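Uveta 2 review: the trajectory tool I stopped swearing at

I've had Uveta 2 on my laptop since October, and I've now put 202 hand-held gripper recordings through it, so it's probably time I wrote something down. Version one was a misery (sorry, Wunderlich!) and I'd gone back to my own pile of scripts.

The big change is the tracking. You drop in a recording, it works out where the gripper went, and you get a path you can scrub through with the finger width plotted underneath. Pale wood used to finish it off completely – bits of glare, soft grain, nothing much to hold on to.
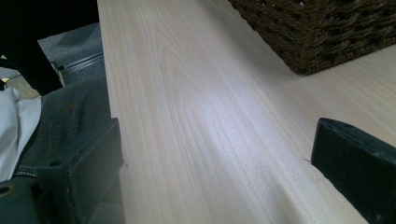

Now it leans on whatever has some texture, like dark wicker or grey fabric, and tells you how sure it is at each step. I love that little confidence bar! Of my 202 recordings it gave up on 49, which is still too many for my liking, but it did at least say so instead of handing me rubbish.

The planner is weaker. It'll happily suggest an approach my arm can't reach, and the joint limits are buried three menus down. Giorgia D'Amico over at Fulberg sent me her settings file and that helped a lot.

It costs 400 euros a year, which stings a bit for one person. I've renewed anyway, mostly for the tracking.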